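Print this page | E-mail this page

The Curved Desk at Silwood
05/01/2026
By Floarea Vasiliu

The white desk came to us in September from Prestlow, in two parts, and went into the room with the dark plank floor. It is used for table work: laying out, sorting, putting away. The long curve takes up a good deal of floor, but a person standing at the middle can get to most of the top without walking.
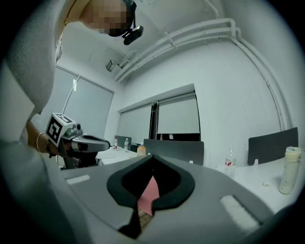 Most people prefer to stand for this kind of work. The chairs from Tuven are still available for anyone who wants one, and they go back against the wall at the end of the day. Please leave bags in the hall — the room is narrow once the desk is in use.

Small things go missing on a white top more easily than you would expect. A colored mat in the middle gives the eye a place to start, and the one we have now is pink-red with rounded corners.

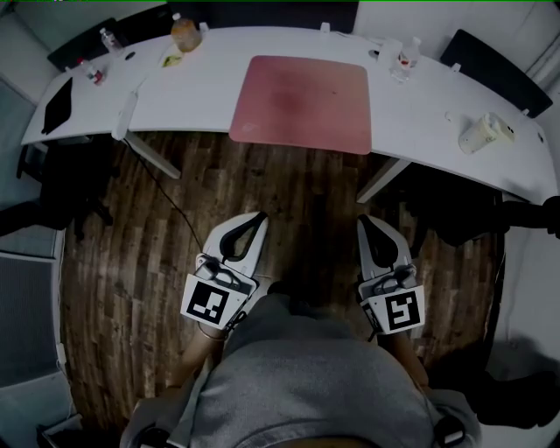

The floor is the older part of the room. The planks were sanded and oiled before the desk went in, and the bill for that was $1,934. We plan to do the hallway next — the quote from Son is $2,625, with three days of work.

More pictures will be added when the shelves are up.

Contact: Silwood front office
Copyright 2026 Silwood. All rights reserved.
Back to top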